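Setting Up the Shared Workspace Guard in Ludine: Two Arms, One Bin

Ludine Documentation > Planning > Guides for two-arm cells

This guide explains how to configure the workspace guard for a cell in which two arms reach into the same container. It applies to all benches using the Brolden planner. Readers should have completed the guide on joint limits and should have a working bench file.

Before you begin

Confirm that both arms answer to the status command and that the emergency stop has been tested during the current session. The planner will not load a guard file while either arm reports a fault.

Step 1. Describe the fixed parts

Open the bench file and enter the table surface, the three walls and the front rail as fixed shapes. The corner posts should be entered separately from the walls. Users who merge them into one shape often find that the planner refuses poses in the back corners which are in fact safe.

Step 2. Describe the container

Enter the bin as five thin boxes, one for the floor and four for the sides. A single solid box must not be used, as the planner would then treat the inside of the bin as blocked. The bin need not be square to the table. Its angle is entered in the field named "turn", and the guard rotates all five boxes together. 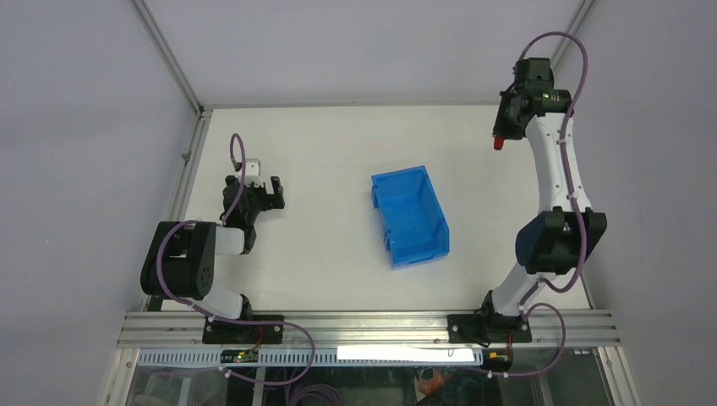

Ragnheiður Stougaard: On our bench the five boxes worked well, but the turn value was read in radians after we moved to the new release, while our old file was in degrees. The planner gave no warning. It would help to state the unit in this step.

The unit is radians in the present release. Files written for earlier releases must be converted by hand, and the reader's remark has been passed to the maintainers so that a check can be added to the loader.

Step 3. Set the shared zone

The shared zone is the volume that only one arm may enter at a time. Set its height to 530 mm above the table and extend it 80 mm beyond the rim of the bin on every side. When one arm holds the zone, the other waits at its last safe pose. If both ask for the zone in the same planning cycle, the arm with the lower number in the bench file is served first.

Step 4. Allow for cables

The guard checks the links and the gripper only. Cables that arch above the wrist lie outside the arm model and must be added as a soft shape attached to the last joint. A sphere with a radius of 100 mm is the default. Increase it if the cable stands further from the wrist at any pose used by the task.

Step 5. Run the approach check

Start the task named Stando at reduced speed. It sends each arm in turn to a set of poses near the bin and records the smallest distance found between any two shapes. Keep one hand by the stop button throughout.
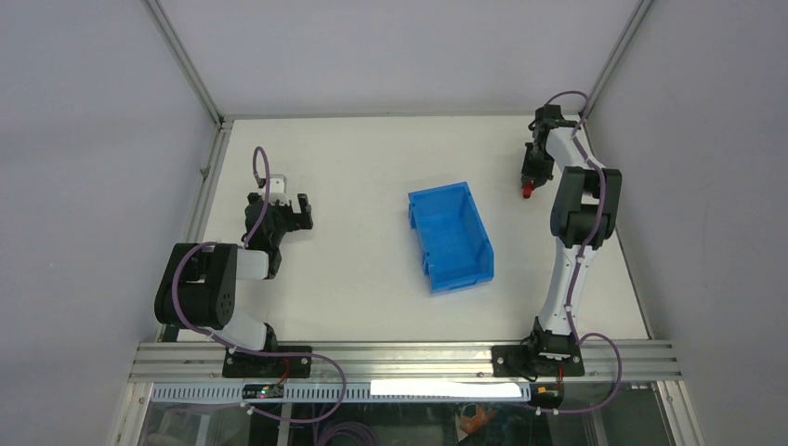 The full set contains 1,510 poses and takes almost an hour. A shorter set may be used after small edits to the bench file, but the full set is required whenever an arm has been removed and refitted.

Step 6. Read the report

The report lists each pose with its result. "Clear" requires no action. "Near" means that the distance fell below the warning limit, and the entry should be opened in the Abubakar viewer to see which shapes were involved. "Refused" means that no path was found. The usual causes are a wrong turn value, a solid box in place of the five thin ones, or a soft shape that overlaps the arm's own upper link.

Changes to this page should be sent to Hạnh Hồ with the release number and a copy of the bench file.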